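**December, afternoon, play kitchen table**

Went through the kitchen set before it goes back out. Fiachra wants the Kultier crate and the Famodham crate merged into one, so I pulled everything that belongs with cutting and serving and left the pots for later.

Plates first. All washed in warm water with dish soap, rinsed, left on a towel. The marker on the back of one came off with rubbing alcohol on the second try. The rims are fine. I ran a thumbnail along each one looking for cracks and found none, so nothing to pull there.

Fruit was slower. The watermelon slice has small scratches on the red face. They don't catch a fingernail and I'm leaving them alone. Ju-won suggested a clear coat, but I don't want anything on there that will flake. Banana needed only a wipe. The old inventory sheet has it under "vegetables," which I corrected.

The cutting board took the longest. Grime collects along the inside of the raised rim and a sponge skates right over it. What worked was an old toothbrush and baking soda, then a toothpick around the hole in the handle. Soaked it 20 minutes and went over it again. I'd do the soak first next time.

Settled on a layout for the table too. Board toward the front with the fruit on it, plates behind or off to the side. We tried the fruit on the plates and it looked like the meal was already over. With it on the board there is still something left to serve. 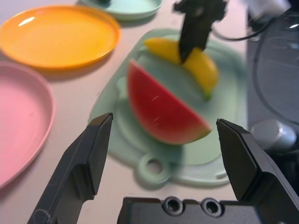
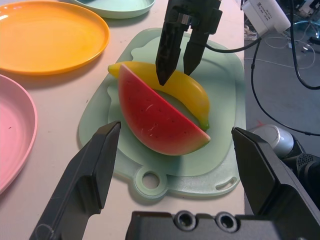
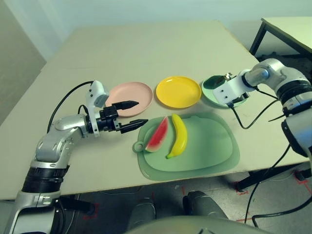 Watermelon and banana stay as a pair. I had thought about adding the bread loaf from the Jin box, but it's too tall for the board and rolls if the table gets bumped.

Labels: the old tag on the crate says 38 pieces, and that number is from before the cups were split off. I took the tag off. Fiachra will print a new one once the pots are done — no point in doing it twice.

Storage. Plates go flat at the bottom, board on top of them, fruit in the cloth bag. Don't stand the board on its edge. The last one we kept that way took on a bend and rocked whenever anyone pressed on a corner.

Ju-won asked whether to order spares from Lurkano. They have a minimum of 60 on plates and we have nowhere to put them. I said wait until something breaks.

Still to do:

- pots and lids, same wash as the plates
- find the second cloth bag (last seen on the shelf over the sink)
- new toothbrush for the cleaning kit, this one is finished
- fix the "vegetables" line on the wall copy of the sheet as well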